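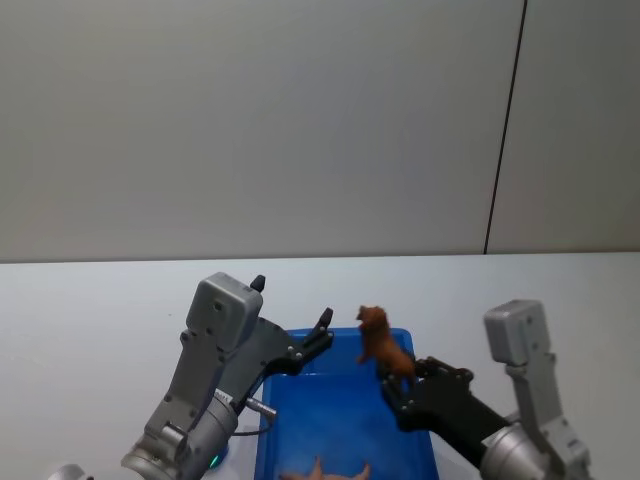 Since the last report the sorting cell at Wiluvik has moved from the back corridor to its own bench, and the packing team have stopped calling it "the visitor". Returned play sets are still the work it has been given. A returned set arrives as a bag of mixed animals, which have to be put in a tray, checked for damage and sent back to the shelf or to the bin. The blue tray was the packers' choice, after they pointed out that a brown toy animal with a shaggy head is a good deal easier to find against blue than against the beige ones Purchasing had bought in bulk. The beige ones are now holding stationery.

Progress against the plan

The plan you approved in November asked for two arms working a shared tray, trained on our own returns. Both arms are in and both can pick. Standing animals are handled well. Animals lying on their sides with their legs in the air remain a difficulty, and as most animals tipped out of a bag end up exactly like that, we have asked Gautam, who supplied the control software, to put their effort there next. They have agreed, and have sent us a revised schedule with the word "robust" in it 7 times.

Handovers between the two arms are behind. At present one arm tends to work while the other waits politely, a pattern several staff say they recognise from other departments.

What has changed for the team

No posts have gone and none are planned to. The returns bench used to be a full shift for one person, taken in turns and widely disliked. It is now a half shift of teaching and checking, and people have started asking for it, which has meant drawing up a proper rota where there used to be a short straw. Those who teach the arms are on the higher rate agreed with you at the outset. It took three attempts to get payroll to believe this.

Two complaints deserve a mention. The first is that the bench is lonely: the old one faced the packing line and the new one faces a wall. We will turn it round when the electrician is next in. The second is that teaching is tiring in a different way from packing, with less walking and more staring. Breaks on the bench are now every hour, and the sore eyes have eased, though we've heard more about sore backs. New stools are on order from Prikitz.

The older packers were expected to be the hardest to persuade. They have turned out to be the best teachers, being used to trainees who drop things.

Money

We are inside budget on equipment and over it on staff time, by more than 20 hours, nearly all of it spent in the first fortnight resetting things. We propose to cover this from the travel line, which has hardly been touched, the trip to see Junari's installation having been replaced by a video call with poor sound.

Next period

Handovers between arms, animals on their sides, the bench turned to face the room. We would also like your view on whether the jigsaw returns should stay out of scope. The team's view is that they should, and it was expressed with some force.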